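**Reading shelf, 13th December**

The second edition of Ambros Zürcher's guide to small-label folk and drone records is out now from Banby. The first edition sold through its run of 500 copies and has been hard to find secondhand, so this will please anyone who missed it.

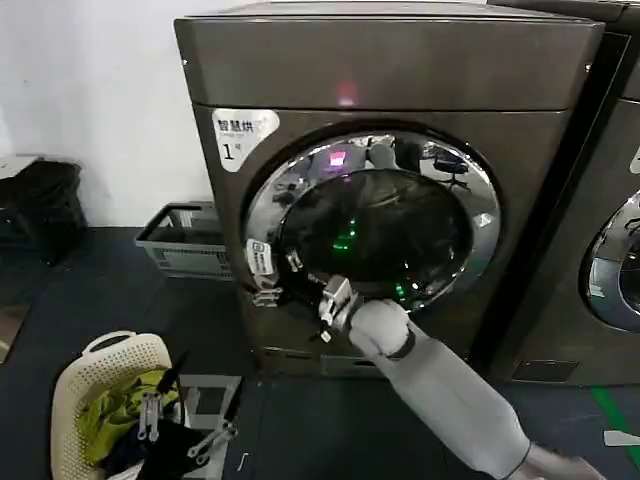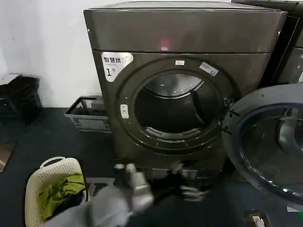 The new book lists 2319 releases, arranged by label and then by catalog number. That takes some getting used to if you want to look up one artist, but there is a full index at the back and it is much better than the old one. Each entry gives the format, the year, the players where they are known, and a short note. Zürcher's notes are dry and he does not hand out stars. If he thinks a record is dull he says so in four or five words and moves on.

The biggest change is the chapter on Vesatham, the cassette label that ran for nine years and never printed a proper catalog. The first edition gave it two pages. It now gets 80 entries, including the early Pattinasarany tapes with both versions of the sleeve notes. Collectors have argued about the order of those tapes for a long time, and the dates given in the book look right to me, apart from the live one, which I still think was recorded in August and not in the spring.

The Zoltholm section is thinner. The later box sets are missing, and the split singles are listed under only one of the two artists. Zürcher says in the preface that corrections are welcome and that a list of them will go up on the Banby site.

There are 2000 copies this time, in paperback only. The binding is sewn and the pages lie flat – a real help if you keep it open next to the turntable. The type is small.

We have a few copies at the record table and will bring them to the next listening night. Members get the usual discount. If you would like one held, reply to this newsletter with your name. Corrections to last issue's list of reissues are on the next page.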